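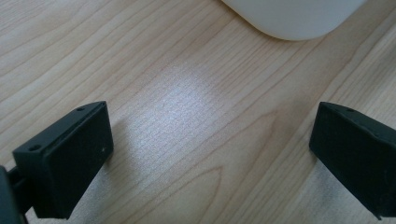

Has anyone here taken little ones to the interactive show at Furnstead Hall yet? It's the one with the lighthouse keeper and the lost whale, Cutar Players are doing it. We've got tickets for the half term matinee and I'm dithering over whether to sit on the floor mats or up in the raked seats. My youngest is four and hides under the nearest table when anyone in a costume talks to her. Ours is a pale one with the wavy grain, and she spent all of the last puppet show at the library under one just like it while I ate both our biscuits. So, mats or seats? And is it loud?
mossybank, 25 October 2026

Re: mats or seats
We went on the opening weekend and sat on the mats. My two loved it!! They get handed bits of blue cloth to be the sea, and there's a song with actions you'll be humming for days (sorry in advance). It is loud in the storm bit, there's a big drum right by the left hand side. Sit on the right if you can.
tuppenny_rice

Re: mats or seats
Going to disagree with the above, I'd take the seats every time. The keeper goes straight for the front row of the mats and asks them questions, and if yours is a hider that's a long fifty minutes. From the seats you can still do all the songs. My back also had opinions about the mats.
gantry80

Re: mats or seats
That's not quite fair, gantry80, he only picked children who had their hands up when we were there. My son was desperate to be asked and never was, we heard about it all the way home on the 573.
tuppenny_rice

Re: mats or seats
Different day, different crowd I suppose. He definitely asked a little lad near us who hadn't put his hand up, and there were tears.
gantry80

Re: mats or seats
Ring the box office and ask about the relaxed performance. They leave the lights up a bit and skip the drum. We did that in June for their Vuvberg show (the one with the troll who can't sleep) and it was lovely, you could wander in and out. Tickets were easy to swap too.
Seppälä_fan

Re: mats or seats
Oh that's a good shout, I hadn't spotted there was one. Does the bar do squash or should I bring our own?
mossybank

Re: mats or seats
Bring your own, the queue at the interval is silly. And park at the station end, the hall car park only has 24 spaces.
Seppälä_fan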